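Sodholm Paved Lot: Progress Report to the Schnyder Fund
Prepared by Severin Zwahlen, March 31, 2023

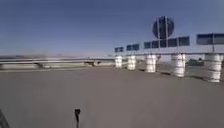
When we first wrote to you last July we promised to keep these reports short, and I am afraid I have already broken that promise twice, so you may as well get comfortable for the third. There is a good deal to tell, most of it happy, and I would like to put it all down while it is fresh in my mind.

As you know, your grant of $19,000 was meant to do three jobs at Sodholm: get the old pavement into a condition where people could safely ride and drive on it, mark off the course with proper barriers, and put up signs so that visitors know where they are supposed to stand. The first two are finished. The third is mostly finished, and I will get to the part that isn't.

The pavement took longer than anybody planned for. The repair crew from Tadik found that the patching done by the previous owner went only skin deep in places, and they ended up cutting out and refilling sections we had hoped to leave alone. I was grumpy about it at the time (the people in the office will tell you), but I walked the whole lot again last week with a long straightedge and a pot of coffee, and I could not find one joint worth complaining about. It is smooth and gray and wonderfully dull, just what you want under a beginner on a bicycle.

The tire stacks are up too! We painted every tire white, two coats, and I have the ruined trousers to show for it. Painting them was a suggestion from one of our riding instructors, who had spent years squinting at black tires on dark pavement toward the end of the day. The difference is plain even from the far side of the lot. They stand in a row along the edge, with the long gray rail running behind them at the height of their tops, and a learner coming down that side has a clear line to follow. We did try a wider spacing at first and moved everything closer together after the spring trial day, and I think we have it right now.

The blue sign panels are mounted on their posts above the rail. I had wanted them lower, where children could read them more easily, but I was outvoted, and I will admit that a sign at child height behind a stack of tires would not have been much use to a child. The posts are thin and I had my doubts about them in the wind. Aklow supplied them and has agreed to come back and look at the footings after the summer, at no charge to us. I have that in writing and will send you a copy if you would like one for your files.

Now for the unfinished part. We still owe you the entrance sign and the notice board by the gate. The first entrance sign came back from the printer with the opening hours wrong, and by the time we had sent it back, the printer had moved on to other work. We have a new delivery slot, and the frame it will hang in is already bolted down and waiting. The notice board is simpler. We have the board, and it needs a roof over it before I will trust paper to it.

On the money side, we have spent 97 percent of the grant. The pavement went over its line, as you would expect from what I wrote above, and the barriers came in under theirs, mainly thanks to the tires being given to us free. I have kept $1,000 of our own money set aside for repainting, which I expect we will have to do every year, and we are not asking you to cover that.

We held our spring trial day with 16 learners. It went well enough that several of them asked when they could come again, and one grandfather who had only come along to watch ended up borrowing a helmet. A few things came out of the day that we are working on. There is no shade anywhere on the lot, and people waiting their turn felt it, so I am pricing a simple canopy for the waiting area. We also need a better place to leave bicycles than against my car.

The next report will reach you in July, with the final accounts and the receipts in order. If you can spare an afternoon before then, please do come out and see the place – I will put the coffee on, and you are welcome to try the course yourselves.

With warm thanks from everyone at Sodholm,
Severin Zwahlen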